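Rirkudia Kitchen Cell: Pre-Transfer Safety Checklist, Sink Task
Site: Ostow
Controller: Fludico, release branch
Date of inspection: 2018-03-11
Inspected by: Revathi Chettiar
Reason for inspection: missed protective stop, simulated run 371
Status: NOT CLEARED for transfer to the physical cell

Result codes: P = pass, F = fail, C = pass with comment, N = not applicable to this task. A line marked F blocks transfer until it is re-inspected by a person other than the one who made the fix.

Section A. Event record

A1. Event described in the run log: C
During a place into the sink the arm went below its planned release height and kept pushing. Contact force passed the 76 N limit set for this task and peaked at 104 N. No protective stop was issued. The run ended on timeout with the arm still under load, and the log shows it as "incomplete, no fault." That label is wrong and has been corrected by hand. See D2.

A2. Log complete from start of run to end: P
No gaps. Force, joint position and stop-request channels are all present.

A3. Run repeatable from the saved seed: P
Repeated on two machines. Same peak, same step.

A4. Configuration files archived with the run: C
Archived, but the tool definition was stored as a link to the shared folder and not as a copy. The shared file has been edited since. The version used in the run was recovered from backup. Store a copy from now on.

Section B. Cause

B1. Direct cause identified: P
The stop monitor compared the force along the tool axis to the limit. After the tool change in the previous build, the monitor was still using the old tool frame, which is rotated from the current one. With the arm reaching down into the basin, most of the load fell on an axis the monitor does not check. The monitor read a value well under the limit for the whole of the contact.

B2. Contributing causes identified: C
The release height came from the counter surface instead of the basin floor. Either error alone would have been caught: a correct height gives no hard contact, and a correct frame gives a stop. Both were present in the same build.

B3. Fault limited to one task: F
No. The drawer and stove tasks load the same tool frame. They have not shown the fault, but they approach from the side, where the old and new frames give nearly the same reading. Treat them as affected.

B4. Fault present on physical hardware: N
The build was never loaded on the physical arm. The hardware monitor is a separate unit with its own limits, and it should not be counted on to cover for this one.

Section C. Scene and work area

C1. Scene file matches the released layout: P
Checked against the layout sheet for the sink station.

C2. Sink collision model matches the visible surface: F
The visible mesh has a recessed basin. The collision model supplied with the Rutkowska asset pack puts a flat lid over part of it at counter level. The planner sees the lid and the contact solver does not. This explains the wrong release height in B2. Remove the lid and rebuild the basin from the visible mesh.

C3. Plate and food items have mass and friction set: C
Set, but the plate uses the default friction value. Acceptable for this task. Not acceptable for any task in which the plate is pushed along a surface.

C4. Faucet included as an obstacle: P
Clearance is tight on the approach. The planner refuses paths that pass through the spout, as it should.

C5. Views of the work area saved with this checklist: P

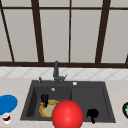
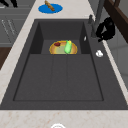
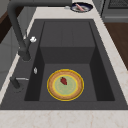 Sink station, simulated kitchen, Rirkudia scene set.

C6. Work area limits loaded: P
The side and rear limits are correct. The lower limit was set at the floor of the room, so it has no effect inside the sink. A lower limit tied to the basin floor has been requested and is listed in Section F. The item passes as written, since the checklist only asks whether the limits are loaded. The wording of the item should be changed.

Section D. Stop functions

D1. Protective stop triggers at the set force, vertical contact: F
Tested by driving the tool straight down onto a rigid block. No stop at the limit. Same behavior as the original run.

D2. Failed stop is reported as a fault: F
The end-of-run report takes its fault flag from the monitor. When the monitor is wrong, the report is wrong in the same way. Force data is already in the log, so the report should compare it to the limit on its own and raise a flag when the two disagree.

D3. Protective stop triggers at the set force, side contact: P
Stop issued 19 ms after the limit was crossed, inside the allowed time for this cell.

D4. Operator stop from the console: P
Tested at rest, in free motion and under load.

D5. Stop holds until reset by the operator: C
Holds. The console button is labeled "Resume," and one press both clears the stop and restarts motion. This was raised in August and is still open. Clearing and restarting need to be separate actions before this console is used next to a real arm.

D6. Arm behavior after stop under load: C
The arm holds position and keeps pressing at whatever force it had when the stop was issued. In simulation nothing is damaged. On hardware a trapped hand stays trapped. A short retreat along the approach path should be added and tested in its own right, including the case where the retreat path is blocked.

Section E. Interim fix, as tested

E1. Tool frame corrected: C
Corrected in a local copy only. With the right frame loaded, D1 was repeated and the stop was issued at the limit. This does not change the result recorded in D1, which stands for the release branch.

E2. Load check added for tool and frame mismatch: F
Not done. Correcting the value by hand fixes this build and leaves the next tool change open to the same mistake. The controller should refuse to start when the tool name and frame name do not match.

E3. Monitor uses total force and not a single axis: F
Not done. Fludico settings allow it. The single-axis setting was chosen to cut down on false stops during wiping tasks. No record was found of anyone checking what it did to the others.

Section F. Actions before re-inspection

1. Rebuild the sink collision model. Repeat C2 with a probe over the full basin, including the corners.
2. Take release height from the surface under the tool at run time.
3. Add the lower work area limit for the sink.
4. Switch the monitor to total force for all tasks. Wiping tasks can have their own limit if false stops return, with a written reason.
5. Add the tool and frame check at load.
6. Make the end-of-run report test force against the limit directly.
7. Go back through stored logs for all runs made since the tool change and list any in which total force passed the limit. Runs marked "incomplete, no fault" first.
8. Separate stop clear and restart on the console.

Items 1 through 6 and item 8 block transfer. Item 7 does not, but results from those runs are not to be quoted in the release notes until it is finished.

General comments

The run was found during a routine look at timeouts, several builds after the error was introduced. The pass rate for the sink task had dropped only a little, and a small drop was put down to the new tool. Pass rate is not a safety measure and should not have been used as one here.

The previous checklist for this task has D1 marked P. The test sheet attached to it shows side contact only. Whoever repeats Section D should attach the force trace for each direction tested, with the tool and frame names visible on the trace.

Physical cell stays locked out for this task. Other tasks on the shared frame: simulation only until B3 is closed.

R. Chettiar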